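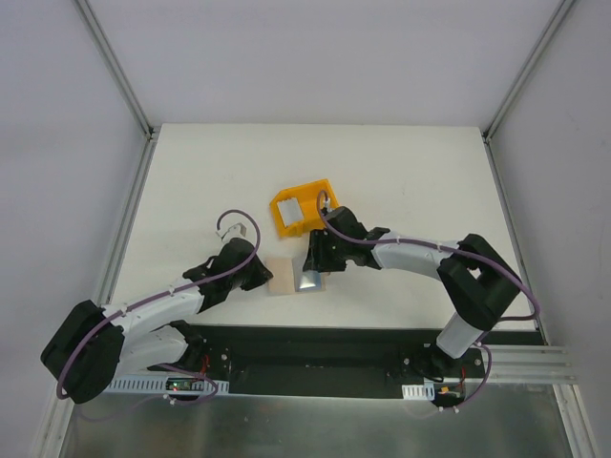 I'd been meaning to talk to the woman who runs the packing bench at Bekitz ever since I bought one of their kits, opened it on the bus and couldn't get it all back in again. So I rang the workshop in Clenlow, and she laughed at me for a good minute before she'd say anything useful.

Bekitz packs small kits for other firms: trays, inserts, folders, little cases, that sort of thing. She has been there 14 years and has strong views on trays. "I like a bright one," she told me. "Yellow, orange, anything that shows up. If there's a gap you see the floor of it straight away and you know you haven't finished." Grey trays she can't stand. The firm had 200 of them in once, for a job for Tevel, and she says she still hasn't forgiven whoever chose them (I have a feeling it was somebody senior).

I asked what goes in first. "Left side. Always the left, with me. Then I leave the other side open and have a look at it." A look for what? "Whether it's sitting down properly. You can put a thing in a tray and it's only resting there, and then the lid goes on and you hear it." She made a crunching noise down the phone, quite a convincing one!

And the table? Mine is covered in post and half a jigsaw, so I was hoping for some sympathy. None came. "White top, and nothing on it that isn't in the job. I keep my bits in the middle where I can reach them and the back half stays clear. People see all that space and put their tea there."

On a good day she gets through 130 kits, fewer if there's anything glossy involved. Shiny panels throw the light back at you, she says, and you end up tipping your head about to see whether there's a mark or just the lamp. She would much rather have a plain matt beige. "Dull as you like. Lovely."

She's learning the new Tkachuk job at the moment, which has 2 sizes of insert that look the same until you try the wrong one. As for my own kit, she told me to take everything out, turn the tray round and start again from the left. I did it while she waited on the line, and the lid still won't shut.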